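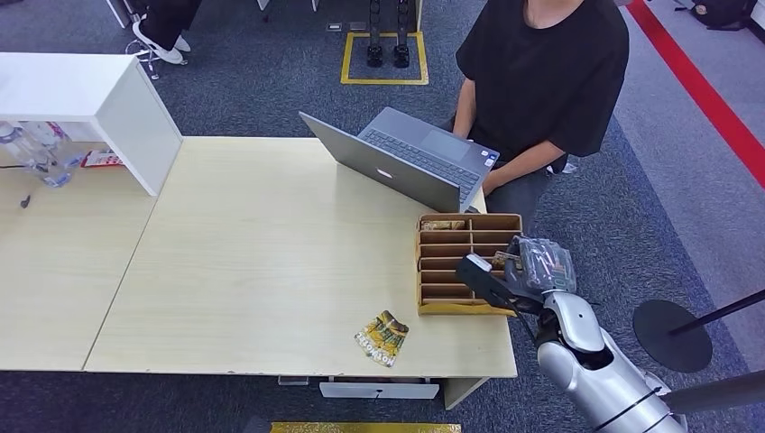
Weidong Qian wrote:
I'd still go with the Kollier over the Guerra for anything in a bag. We ran both on the same arm and the Kollier lost fewer packages. It has a flat finger plate, so the film bunches up against it and stays there. The Guerra is faster but it pinches, and a pinched bag swings.

34 replies – 2 shares

torque_lunch wrote:
How many picks is that based on? My original post was asking for numbers and all I've had so far is opinions.

Weidong Qian wrote:
2000 picks each, same controller, same speed. The Kollier had a clear lead on clear plastic and foil snack packets. On rigid boxes they were even.

mapleservo wrote:
I don't buy that it's the plate. We have the Guerra at Clukcombe and the swing went away when we lowered the grip force and slowed the first part of the lift. Did you tune them separately or run both on one profile?

Weidong Qian wrote:
One profile. It seemed fairer.

mapleservo wrote:
Then you tested one gripper on its own settings and the other one on somebody else's. The Guerra ships with a stiff default and everybody changes it.

torque_lunch wrote:
OK, that matters to me. I'm placing into a tray with narrow slots and a swinging bag means it catches on the divider. Right now I'm using a Flolden wrist camera and it loses the slot edges once the bag is in the way. Anyone moved the camera off the wrist?

dkn_44 wrote:
Yes. Fixed overhead for the tray, wrist camera for the pick only. You need to redo the calibration if the desk gets bumped, and it will get bumped. Still better than guessing where the slot is behind a bag.

mapleservo wrote:
Agree on overhead. Also check your cable routing before you blame the gripper. We had a tie too tight near the wrist and it pulled the last joint off by 3 mm at full reach.

Weidong Qian wrote:
Fair point on the tuning. I can rerun the Guerra with a softer grip, but it won't be before October. I still think the plate helps on foil.

torque_lunch wrote:
I'll order the Kollier and keep the Guerra as a spare. Will post drop counts for both, tuned separately this time.

Comments (3)

rustybearing: Has anyone tried suction on these? Most of our bags have one flat side.

dkn_44: Tried it. Fine on full bags, bad on half-empty ones – the film wrinkles and the seal goes.

lowgain: Please post the grip force values too, whichever one wins. The manual for the Guerra only gives a percentage.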